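Sallance Hand Kit: review after a season of use

October 5, 2025

We bought the Sallance hand from Onis in March, along with the soft sleeve and the wrist camera mount. It has been used most working days at our shop in Tekville, mostly for picking up small, awkward things off the floor and putting them in a bin.

Setup took 50 minutes. The instructions are clear until page 13, where the cable routing drawing does not match the parts in the box. Support sent a corrected page in two days.

Grip is the best thing about it. Soft film packets are hard for most hands in this price range, and the fingers on this one bend far enough to get the tips over a packet while the thumb goes under.

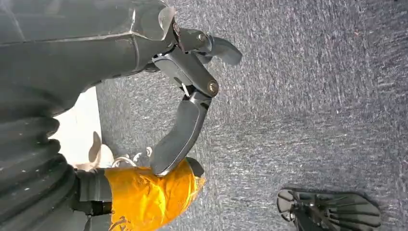

The speed setting matters more than the force setting. At the default the fingers close too fast and thin items get pushed away. I turned it down to 31 on the slider and left it there - drops went down right away.

The covering is the weak point. Ours shows wear at the knuckles, and the sleeve picks up dust and specks that do not wipe off easily. A replacement sleeve costs almost a quarter of the price of the hand. The Harju hand we used before was slower and heavier, but its covering held up better.

The pivot bolts are easy to reach with a standard driver. Software updates come over USB only.

I would buy it again for light items. For sharp or heavy parts, look at something with a harder shell.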